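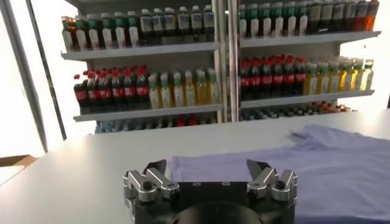 Po-yen Sin wanted the two-fingered gripper and made no secret of it. It was the simplest thing in the building, he said, it had never once let him down, and if Chak-lun Cheung meant to spend another afternoon fussing over a hand with knuckles, then he could carry the toolbox himself.

Chak-lun carried the toolbox himself. He had been carrying it since November, when Zilteo sent over the first of its hands along with a letter so polite that he had read it twice, looking for the catch. The catch was on the second page. Kwan, the shirt people, would order 16 folding stations before the spring, and they would order them with whichever fingers Chak-lun recommended, and would he kindly put his recommendation in writing.

He was a man who had trouble recommending a sandwich.

So he had gone about it the way his mother used to go about buying melons, which was slowly, and with a good deal of handling. He mounted the hand on the left arm and kept the old Grillen gripper on the right, and he gave them the same lavender shirt to fold, over and over, until he knew that shirt better than he knew anything in his own closet. By now they were up to fold 489. The Grillen would come down and pinch a hem the way you'd pick a thread off somebody's shoulder, quick and a little bossy, and Po-yen would say "There!" as if he had done it with his own fingers. The hand took its time. It settled on the cloth and pressed, and sometimes it pressed in the wrong place and dragged a sleeve along with it, and then Po-yen would say nothing at all, very loudly.

"You like it because it looks like you," Po-yen told him, over the last of the coffee.

"It doesn't look a thing like me."

"It hesitates."

Chak-lun thought about that for longer than it deserved. He went back to the keyboard, slowed the left wrist down a touch, and asked for the fold again.

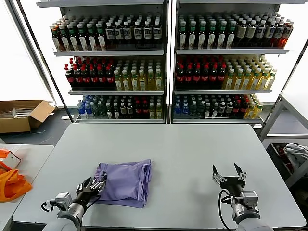

What he noticed, and he was a little ashamed that it had taken him all winter, was how much better the Grillen worked when the hand was there to hold things steady. Left to itself the gripper tugged, and the whole shirt came sliding after it like a dog on a leash. With the hand leaning its weight on a corner, the cloth stayed put, and the gripper could be as bossy as it pleased.

"Do that one again," said Po-yen, who had put down his cup.

They did it again, and then again after that, with Po-yen pulling his chair closer each time until his knees were against the desk. He asked whether the hand could come down an inch nearer the collar. He asked what Zilteo charged for a pair, and then, after a decent pause, what they charged for just the one.

Chak-lun opened the letter to Kwan, typed 03/01/2025 at the top, and sat looking at it. "They asked me which," he said. "They were very clear about it. They wanted one or the other."

"Then they'll have to read a longer letter," said Po-yen, and got up to see about more coffee.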